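The Banana Shift

The job at Brandes was on the second floor, over a tire shop, and it paid by the accepted run. I had driven a school bus until my knee went. My niece saw the listing and told me I had steady hands and could sit down all day, and both of those were true.

They put me at a desk with a screen, a foot pedal, and a handle that hung from a jointed stalk. When I moved the handle, the arm on the screen moved. When I squeezed, the gripper closed. The pedal started a run and ended it. The arm was called Letia. The woman who trained me said it was named before she came and I could call it what I liked.

The room where Letia lived wasn't a real room. It existed in the computer, and it had clean white walls that curved at the corners and no door that I ever found. On my first morning the task card read: pick up the banana, put it in the orange bowl. I was to do it 700 times, starting each run from wherever the program had set the arm down.
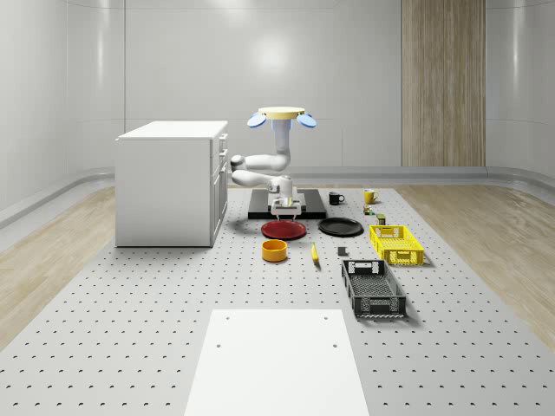 Posted in Fiction
By the author of the Lestham stories
Writer and former bus driver

I thought 700 was a misprint. I asked, and it wasn't.

The first run took me most of an hour. I came in too high and closed on nothing. I came in too low and pushed the banana across the floor. There was no feeling in the handle, so I had to judge everything by eye, and my eye kept telling me the gripper was over the banana when it was over the little gray cube. When I finally had it lifted I was so pleased that I let go of the handle to wave at the woman who had trained me. The handle dropped, the arm dropped with it, and the banana went somewhere I couldn't see. She pressed a key and everything went back to where it had been.

"Reject," she said. "Go again."

By the end of the week I could do a run in under a minute. Over, down, squeeze, up, across, open. I started bringing a cushion. I learned to breathe out on the squeeze. The other people in the row had their own cards and their own copies of the room. The man beside me put mugs into baskets. A girl by the window opened and closed the drawers of the white cabinet, and she said she dreamed about drawers.

They told us to vary it. If every run looked the same, the arm would learn one path and be no use when anything moved. So I came at the banana from the left, from the right, and from way up high. I took it by the middle and I took it near the end. Sometimes I went slow.

I have a habit when I set something down. I lower it, I stop for a second just short, and then I let go. My father did it with glasses. He had bad hands and he stopped to be sure of the table. I never knew I did it until the woman who trained me pointed at the screen and said, "What's that hitch?"

I said I didn't know. She said to try to leave it out. I tried for one afternoon and dropped 7 bananas on the rim of the bowl, so I put it back in, and she let it go because my runs were passing.

The company that wanted the runs was Brirnard. They made kitchen arms for people who couldn't manage at home. In April they asked for more, and my 700 became 4,000. I bought a better cushion. I stopped seeing the banana as a banana. At the grocery store I stood in front of a whole table of them and could only think which way the tips were pointing.

Then one day my card had nothing on it but the word WATCH. The woman who trained me pulled up a chair. She told me to keep my hands in my lap and my foot off the pedal.
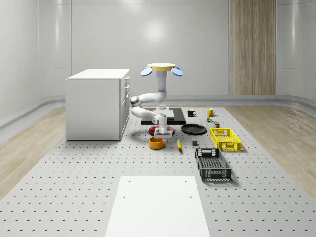

The handle hung there on its stalk and didn't move. On the screen, Letia did. It went out over the dishes and wandered a little, the way I had the first morning. It passed over the cube. It came back. It turned its wrist and went down on the banana, near the middle, and closed, and the banana came up.

My right hand was squeezing my own knee.

It carried the banana across to the orange bowl. It lowered it. Then, just short of the bottom, it stopped. I counted one second without meaning to. It let go.

"There's your hitch," the woman said.

"You want me to fix it?"

She looked at her sheet. There was a box for success and a box for failure, and she put a check in the first one. "It passed," she said.

We watched it until lunch. It missed 2 that morning, both from a start way off to the side, and she had me do more from over there in the afternoon. It stopped before every drop.

I stayed until the banana work ran out, and then they gave me the mugs. On Sunday I went over to my niece's place in Lestham for supper and helped her set the table. I put down a glass, and I noticed, and I put down the next one.

"What are you smiling at?" she said.

I told her it was a work thing and asked where she kept the forks.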